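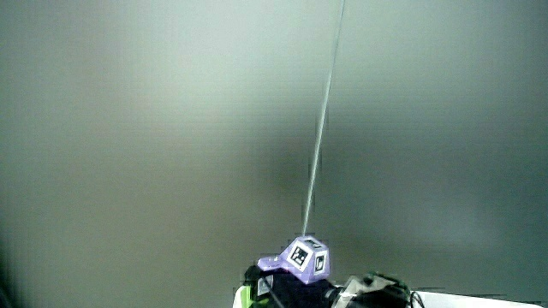

Repair Should Come Before Replacement in Public Buildings

By Loredana Caputo, Vetinska Institute
2020-12-20

Every public institution owns a great deal of furniture and thinks about it very little. Desks, chairs, shelving and cabinets are bought in large orders, entered in a register, and forgotten until something breaks. At that point most institutions follow a rule that was written for accountants: an item past its book life is to be disposed of, and a new one ordered. The Vetinska Institute holds that this rule should be reversed. An item that can be repaired at a fair price should be repaired, and the burden of argument should fall on the office that wishes to throw it away.

We came to this view through our review of purchasing in the Vaten district, which was completed in June. The review covered schools, two branch libraries, the records office and the district clinic. It was meant to deal with energy contracts. Furniture entered the discussion when my colleague Krešimir Softić asked to see the disposal lists and found 189 chairs on a single page, all marked with the same code and the same word, "worn."

"Worn" can mean many things. In the case of those chairs, 110 had been listed for torn seat covers and nothing else. The frames were sound. A local upholsterer could have covered them again over a school vacation. The code used on the form, however, did not allow for such a distinction. It offered two choices, keep or dispose, and a torn cover could not reasonably be described as keep.

The form deserves more blame than the people who filled it in. Staff in a school office have no training in furniture and no budget line for mending it. Replacement is a purchase, and purchases have a procedure. Repair is usually classed as a service, which in Vaten requires a separate approval from a different department. A head teacher who wants a drawer to close properly will quickly learn that a new desk is easier to obtain than a new runner. 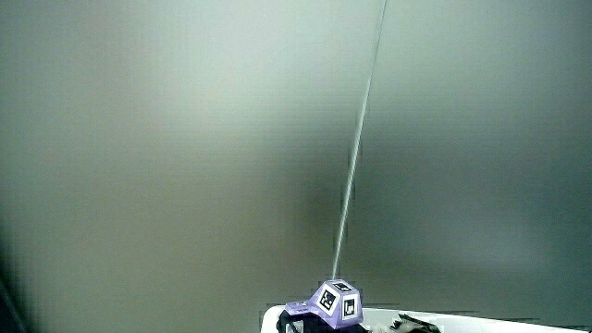 What repair requires

A policy of repair does not depend on good will alone. It needs a budget line, a person with the authority to spend it, and contracts that name repair as a normal part of supply. The last of these is the weakest at present. Most furniture contracts we read run for 4 years and say nothing about spare parts. Casters, hinges, glides and brackets are sold with the item and cannot be ordered afterward, so that a cabinet worth keeping is lost for want of a hinge.

The town of Trutance has taken a different course. Its supply contracts now require that parts be sold separately for as long as the contract lasts, and that assembly drawings be handed over on delivery. Pichit Hemmin, who manages the town's buildings, told us that suppliers objected at first and then complied. The drawings are kept in a cabinet near the loading door, where the maintenance crew can reach them. He regards this as the most useful measure of all, and we are inclined to agree with him.

Trutance also pays a retainer to a joinery workshop, Tesfamariam, which sends a worker to the town hall each month. Small faults are dealt with on the spot. Larger pieces are taken away and returned. The arrangement is modest, and it has had one effect that was not planned: staff have begun to report faults early. A loose table leg used to be left alone until it failed, as reporting it meant losing the table for a season.

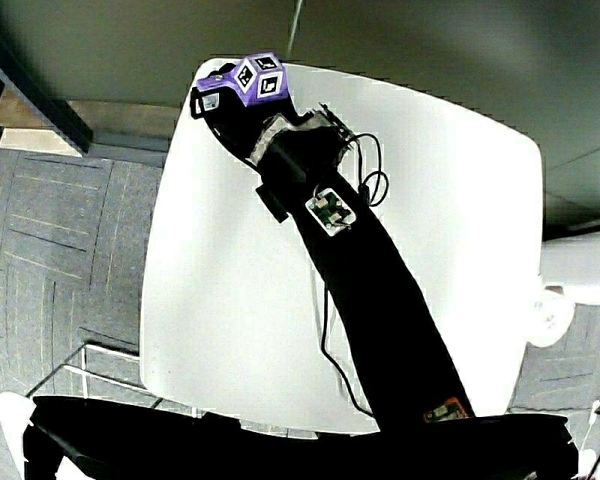 White table with rounded corners, seen from above.

The objections

Two objections are raised regularly, and both deserve an answer.

The first is cost. It is said that labor is expensive and furniture is cheap, and that an hour of skilled work may exceed the price of a new chair. For the cheapest goods this is true. We would answer that it is an argument against buying the cheapest goods. A chair that cannot be repaired at a sensible price was a poor purchase on the day it was made, and the saving recorded that year is paid back later under another heading. Purchasing officers should be asked to show the expected cost over the full period of use, including mending.

The second is appearance. Sofia Barros, who sat on our review panel, made this case with some force. Visitors to a clinic or a school form a judgment from what they see, she argued, and mismatched or patched furniture can suggest that the people using the building are not much valued. We take this seriously. A bad repair is no service to anyone, and children in poorer districts should not be given mended goods while others receive new ones. The answer is to set a standard for repair and apply it everywhere — to the director's office as well as the waiting room.

There remains the matter of habit. Nahom Demissie, in his written comments on our draft, observed that many offices spend whatever is left in the equipment line before the year closes, and that furniture is a convenient thing to order in a hurry. We have no figures on this for Vaten and do not claim any. It would be a simple matter for the district to allow unspent equipment money to be carried over into a repair fund, and we have recommended that it do so.

The district council will consider the purchasing rules again in the new year. We ask that the disposal form be amended first, whatever else is decided. A third choice, "repair," with a line beneath it for the name of the fault, would cost the printing of one page.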